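Veslow Open Day: What You Will See in the Robot Room

This page is for children who are coming to the Veslow open day in June. You can read it before you come, or afterwards if you want to remember how something worked. Grown-ups may read it too.

What is a robot arm?

A robot arm is a machine that can reach, turn, hold and let go. It has joints, a bit like your shoulder, elbow and wrist. Each joint has a motor inside it. When the motors turn together, the arm moves from one place to another.

At the end of the arm is the gripper. The gripper is the part that picks things up. Your hand has four fingers and a thumb, and your skin can feel if something is soft, slippery or about to fall. Many grippers have only two fingers and can't feel very much at all. That makes some jobs hard for a robot even though they are easy for you.

Why does the robot practise with kitchen things?

People would like robots to help at home. Homes are harder for robots than factories. In a factory, the same part can arrive in the same spot all day long. In a kitchen, somebody leaves a mug in a different place every time.

Kitchen things also come in many shapes. A bowl is round and has a rim. A mug has a handle on one side only. A plate is flat and close to the table, so it is hard to get a finger under it. A ball can roll away when it is touched. Pretend food is good for practice because it doesn't squash or go bad, and it can be used again the next day.

Irja Riihimäki runs the robot room. She sets out the table before each turn and mixes things up so that the robot can't just repeat what it did last time.

How does the robot know what to do?

The robot uses cameras to look at the table. A computer takes the pictures and works out where things are. Then it tells the motors how far to turn.

The computer has to learn this first. One way of teaching it is for a person to steer the arm through the job many times. The computer stores every turn and looks for what the good ones have in common. Kauko Kiiskinen does a lot of the steering. He might do the same job 30 times in one morning, with the things in new places each time. He says his own arms get tired before the robot's does.

Sometimes the robot gets it wrong. It may close its gripper beside the thing it wanted, or knock something over. Those turns are kept as well. They help Irja and Kauko find out which shapes need more practice.

What happens at the demonstration?

Each demonstration takes some 5 minutes. You will stand behind the yellow line with your group. Irja will say the job out loud, such as "put the strawberry in the bowl", and then the arm will start. It moves slowly. If it stops in the middle, the computer is probably still working out the next move, so please wait.

After the robot has finished you can ask questions. There is a second table outside the room where you can try the same job yourself using kitchen tongs, with one eye closed. Most people find the plate the hardest.

How do we stay safe?

A robot arm is strong and it doesn't always know that a person is near. These are the rules in the robot room:

Stay behind the yellow line while the arm is switched on.

Don't reach over the table, even if something falls off it.

Leave the red-topped stop button alone. Pushing a stop button makes a robot stop moving straight away, and the staff will push it if they need to.

Tell a grown-up if your hair, scarf or bag is caught on anything.

Things to look for on the table

Find the big green colander with the small holes. If you were a robot, where would you hold it? Look for the mug and see which way its handle is pointing. The toaster oven has a door and two knobs, and those need a different kind of movement from picking up a strawberry.
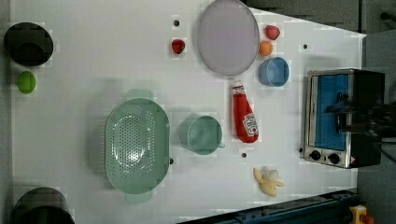

Words to know

Gripper: the part of a robot that holds things.

Joint: a place where the arm can bend or turn.

Motor: a machine that makes something move.

Colander: a bowl with holes for draining water from food.

Demonstration: showing people how something is done.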